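Desk Clutter and Time Lost to Searching in Shared Student Workrooms
Final report, Workplace Studies project course
Submitted August 10, 2023

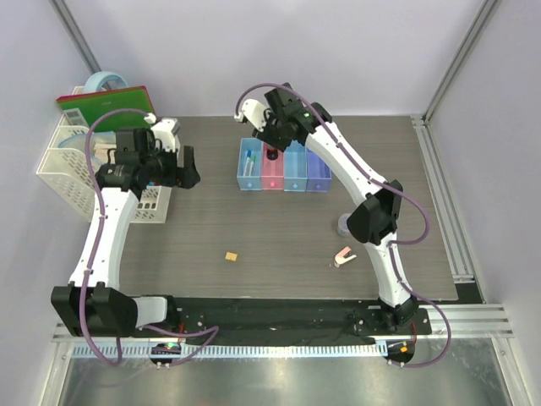
Figure 1. Tabletop with a white mesh desk organizer.

Abstract
This report examines how the storage of small supplies affects the time students spend looking for them in shared workrooms. Participants in two workrooms at the Plasham campus kept a written log of every search for a pen, ruler, charger or similar item. The first room kept its usual arrangement. The second was given open organizers and a fixed place for each type of supply. Searches in the second room were shorter, although the number of searches changed very little.

1. Introduction
Shared desks are now common in student buildings. Because no single person is responsible for a shared desk, supplies tend to move from one surface to another during the day and are seldom returned. Earlier course projects at Plasham looked at noise and lighting in the workrooms but did not consider storage. The present project was proposed by Benedikt Rüegg, who served as course supervisor and approved the log sheet before it was used.

The project addressed two questions. Does a fixed location for each supply shorten the time needed to find it? Do students keep to the arrangement once it has been set up?

2. Method
The study took place in May and ran for 11 working days. Each room had 14 regular users, all of whom agreed to take part. A log sheet was kept at every desk. Participants wrote down the item they needed, the time they began to look and the time they found it or gave up. Names were not recorded.

In the second room, pens, scissors and tape were stored in open organizers on the desks. Chargers and cables were placed in a labeled drawer near the door. Participants were shown the arrangement on the first morning and received no further instructions.

3. Results
The two rooms together produced 862 usable entries. Entries without an end time were removed before the analysis.

Pens and markers were the items most often searched for in both rooms. In the room with fixed locations, most searches for these items ended in under one minute. In the other room, many took several minutes, and participants often ended the search by borrowing from a neighbor. Chargers showed the smallest difference. The labeled drawer was frequently empty by midday, and participants reported that chargers had been left plugged in at the desks.

Use of the arrangement declined during the second week. Scissors and tape continued to be returned, while rulers and calculators were found on window ledges and in the adjoining kitchen.

4. Discussion
The results suggest that open storage within reach of the user is helpful for items that are needed often and for a short time. It appears less suitable for items that stay in use for hours. For chargers, a larger supply may be of more value than a better storage place.

Several limits apply. Times were self-reported and were usually rounded to the nearest minute. The rooms also differed in size, and the second has fewer windows, which may have affected how people moved about in it. A longer study would be needed to show whether the decline in the second week continues.

5. Recommendations
It is recommended that open organizers be placed on all shared desks before the next term and that the charger drawer be restocked each morning. The log sheet is attached as Appendix A and may be reused by later project groups with the permission of the course supervisor.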